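Pen-on-surface tasks: what should our written rules cover before people start running them?

Asked by Felista Khaemba, February 27, 2020

We have an arm that writes on a rolling whiteboard. The lab rules we inherited only talk about pick and place. Nothing in them covers a tool pressed against a surface that can move or bend. I need one page people will read. Speed is capped at 40 percent for new scripts. Is that enough?

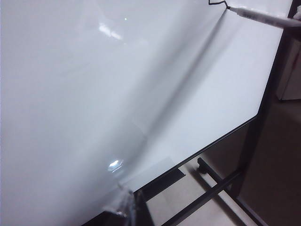 Marker on the board, zigzag stroke near the top edge. The stand is on casters.

2 answers

Wendelin Rüegg

No, a speed cap does very little for contact. Put a force limit in the rules and give it a number. We use 95 percent of the force at which our own board starts to shift, measured with a hand scale, and we measure again every September. Other things on our page:

Lock the casters and chock the stand before power on.
Lift the pen clear of the board before any sideways move that is not a stroke.
Re-teach the board plane if anyone has rolled the stand.
Check the cable through the full range of wrist motion at low speed. A loop that hangs fine at home position can catch on a frame bar.
One person on the stop button for the first run of a new script.

Glare matters too if you locate the board by camera. Write down which lights are on.
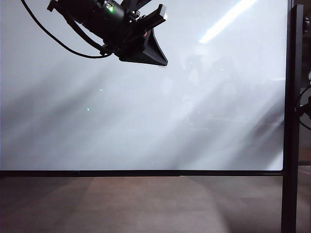 Gripper in front of the panel, cable hanging in a loop at upper left.

Look at where that cable sits when the arm reaches low. I would want a clip on it, but check the arm manual for bend radius first.

Malachy Ó Dálaigh

Agree with most of that. 95 percent sounds high to me, I would go lower. Also do a risk assessment for the whole cell, pen and stand included. The arm being rated collaborative doesn't cover the tool.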